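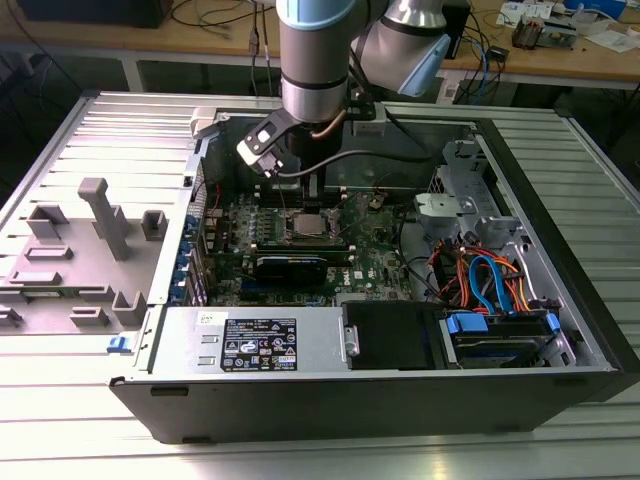
Rikordale Disassembly Project: common questions

Who can join?
Any second-year or later student at Prandgate. First-years may attend as observers until the end of term.

What is the task?
A robot arm has to take set parts out of a desktop computer and place them in the correct tray. Teams write the motion program and the part-detection code. The side panel is taken off by hand before a run starts.

Which parts count?
Memory modules, the graphics card and the hard drive. Cables score nothing, but a cable pulled out of its socket costs 2 points.

Are the computers working machines?
No. They are retired office units. Data is wiped before they reach the lab.

How long is a run?
13 minutes, including homing. The clock does not stop for a protective stop.

May we change the gripper fingers?
Yes. Printed fingers must be no longer than 64 mm and must be checked by Viola Gatti before they are fitted.

Can we practise outside class?
The lab is open on Sunday from 10 am. Book a slot on the Fandine page. Two people must be present whenever the arm is powered.

What should the report contain?
Wiring notes, the program listing, a log of failed grasps and a risk assessment. The limit is 460 words per section. Hand it in through Fandine.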